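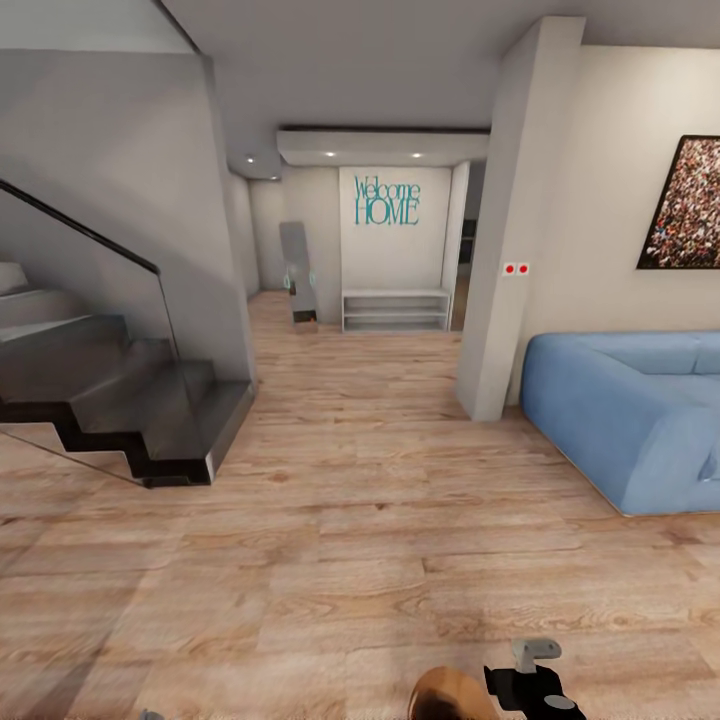
Home Forums Training Races Gear Log in
2 min read

Cutoff pacing for the Ristus 159

hilldrag
Entered for August. The course is 159 km with 21 aid stations and the first cutoff looks tight. My plan is even effort to Bosow, then a 3 hour sleep in the school gym. Does that leave enough margin?

mp_quad718
Skip the gym. I finished two years ago and lost nearly an hour there between finding a mat, getting shoes off and getting them back on. Nap in the crew car for 20 minutes.

hilldrag
No crew. Drop bags only.

slowtwitch_b
Then the gym is fine, but cut it to 90 minutes. Three hours puts you on the Hilteo ridge in the afternoon, and there is no water between the ridge and the next station. Carry two liters either way.

mp_quad718
Disagree on 90. That is long enough to stiffen up and too short to help much. 20 minutes or a full block.

slowtwitch_b
Works for you. I have done 90 at three races and came out moving better each time. The legs loosen up inside a mile or two.

tarn_left
Check the new runner guide before you plan any of this. The Bosow cutoff moved up to 4:30 AM and it is now a departure time – you have to be out of the station, sleeping runners included.

hilldrag
Missed that. On my splits I get in at 2:50 AM, so 3 hours is out.

tarn_left
Set an alarm for 4:00 and leave shoes and bottles ready by the mat.

mp_quad718
Or run through and nap at Rojanasak. Smaller station, fewer people, later cutoff.

slowtwitch_b
Rojanasak only has chairs.

mp_quad718
I slept in one.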